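Home | Topics | Materials and Surfaces | Household | Index A–Z

Terrazzo pattern

Edited by Hamidreza Mirzaei
Last revised in November

A terrazzo pattern is a surface design made up of irregular chips scattered over a plain ground. The name comes from terrazzo, a flooring material in which pieces of marble, quartz, granite or glass are set in a binder of cement or resin and then ground flat and polished. In current use the term covers both the material and the many printed designs that copy its look on wallpaper, wall panels, laminates, textiles, shelf liner, ceramics and paper goods.

Printed terrazzo patterns do not have to follow the limits of stone. The chips may be any color, may overlap, and may carry small drawn details such as dots or stripes. For this reason the printed design is usually treated separately from cast terrazzo in trade catalogs, even when the two are sold for the same rooms.

Origin of the material

Cast terrazzo developed in northern Italy, where workers in and around Venice used leftover marble chips to make durable floors for ordinary houses. The chips were pressed into a clay or lime base and rubbed smooth with hand stones. Goat's milk is often mentioned as an early sealer.

Portland cement, electric grinders and metal divider strips made the floor faster to lay and less likely to crack. By the first half of the twentieth century it was common in schools, hospitals, train stations and apartment lobbies in Europe and North America. Epoxy binders, which came into wide use later in the century, allowed thinner floors and brighter ground colors.

Printed versions

Printed imitations of stone are much older than printed terrazzo. Marbled paper and painted wood were both used to suggest costly stone where the real material was too heavy or too expensive. Speckled linoleum and vinyl tile gave a rough impression of terrazzo underfoot, usually with small chips in two or three related shades.

The style now generally meant by "terrazzo print" has larger chips, more white space and stronger contrast. It draws partly on the design of the 1980s, when plastic laminates with squiggles, dots and broken shapes were fashionable in furniture. It returned in the 2010s on phone cases, bedding, bathroom tile and plant pots, and has stayed in production since.

Elements of the pattern

Designers describe a terrazzo print by its ground, its chips and its filler.

The ground is the flat color behind everything else. White and off-white are the most common. Pale gray, blush and sage are also sold, and a black ground is used mainly for tabletops and bathroom floors.

The chips are the main shapes. They are drawn with straight or slightly curved sides and uneven corners, like broken pottery. A print in which the chips are too similar in size tends to look like confetti, and one in which they are too rounded tends to look like pebbles. Most prints use three to five chip colors, with one dark color to hold the design together.

Filler is the fine material between the chips. In cast terrazzo it comes from crushed stone dust and very small aggregate. In print it is drawn as specks, short dashes or tiny triangles. Some prints also put filler on top of the chips in a contrasting color.

Repeat and scale

A printed pattern has to repeat, and the repeat is the main technical difficulty in terrazzo designs. The eye picks out a large chip of unusual shape or color and finds it again at the next repeat. Long repeats hide this better. The Condel line of decorative wall panels, for instance, used a repeat of 52 inches in its first edition, long enough that a single panel seldom showed the same large chip twice side by side. Mikkel Snorradóttir, who drew the line for the firm of Arnardóttir, redrew the darkest chips several times so that none of them had a shape a person would remember.

Scale is chosen according to the size of the surface. Large chips suit a full wall or a long counter. On small boxes, trays and booth interiors a smaller chip is preferred, although a large chip is sometimes used on purpose for a bold effect. A cut edge that slices through a big chip is more noticeable than one that passes through filler, and installers will often shift a panel sideways before trimming it.

Color

The best-known combination sets black, mustard and pink on white, often with a cool gray or blue added. The warm colors are usually kept muted. Fully saturated red or yellow makes the pattern read as a children's print. Solid-colored objects in pastel shades, including mint green and peach, are widely sold to go with it, and small electronics, kitchenware and desk goods in these shades are common.

Green is less usual among the chips themselves, though dark bottle green appears in prints that imitate glass aggregate. All-gray prints are the nearest to traditional cement terrazzo and are the ones most often chosen for public buildings.

Combination with other surfaces

Terrazzo patterns are used with wood, painted plaster, brushed metal and other stone effects. Wood is the most frequent partner and is generally considered the easiest, having a grain that runs in one direction and no separate shapes. Aluminum trim is practical with panels. It covers the cut edge, protects corners and gives a clean line where two patterned faces meet at an angle.

Pairing the pattern with marble is less common. Both are busy surfaces, but they are busy in different ways, one made of separate hard-edged pieces and the other of veins and clouded areas that run into each other. Where the two are combined, the marble is normally kept to one plane, such as the floor or countertop, and the terrazzo to the upright faces. A gray marble is easier to place than a strongly gold or green one.

White, silver and black objects stand out differently in such a setting. White plastic loses its outline against a white-ground print and shows clearly on gray stone. Small bright metal parts can be hard to find on veined marble. Black objects are visible on both, but near the wall they compete with the darker chips. 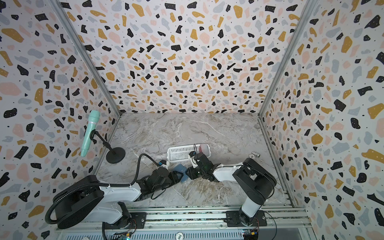

Making and installing panels

Printed panels are made by several methods. In the most common, the design is printed on decorative paper, which is soaked in resin and pressed under heat onto a core. In direct printing, ink is laid onto a primed board and sealed with a clear coat. Vinyl film with a printed face and adhesive back is the cheapest form and is used for rented rooms, furniture makeovers and temporary displays.

Panels are cut face up with a fine-toothed hand saw or face down with a circular saw, to keep the printed layer from chipping. They are glued to a flat, clean, dry wall. Inside corners may be butted, caulked or finished with a metal profile. It is not usual to try to match the pattern across a corner. Terrazzo is more forgiving here than stripes or florals, and a break in the print at a corner is rarely seen once a profile is in place.

Film is applied from the top down with a felt-edged squeegee. Bubbles that cannot be pushed out to an edge are pricked with a pin.

Care

Printed panels are wiped with a damp cloth and mild dish soap. Scouring powder and steel wool dull the clear coat, and the damage shows first on the dark chips, where fine scratches appear as a gray haze. Solvents should be tried first on an offcut or in a corner.

Cast terrazzo needs different treatment. Cement-based floors are sealed and are harmed by vinegar, lemon juice and other acids, which etch both the binder and the marble chips. Neutral cleaners are used instead. Natural marble has the same weakness, and where it lies beside printed panels the gentler cleaner is used for both.

The pattern is known for hiding crumbs and dust. This is an advantage in entry halls and a drawback in kitchens and workrooms, where dropped screws, beads or seeds may go unnoticed. Some makers of work surfaces sell a print with larger chips and no filler for this purpose.

Production and trade

The Punero works at Clutdale pressed 1,632 panels of the white-ground Condel print in its first year, in sheets 10 feet long. The works ran on 2 presses and also supplied plain white sheets for customers who wanted the pattern on one wall only. Later editions of the print added a gray ground and a smaller chip.

See also
Aggregate
Decorative laminate
Divider strip
Linoleum
Marble (countertops and floors)
Marbled paper
Pattern repeat
Wall panel trim

Recently revised
Contact paper
Corner profile
Faux stone
Speckled enamelware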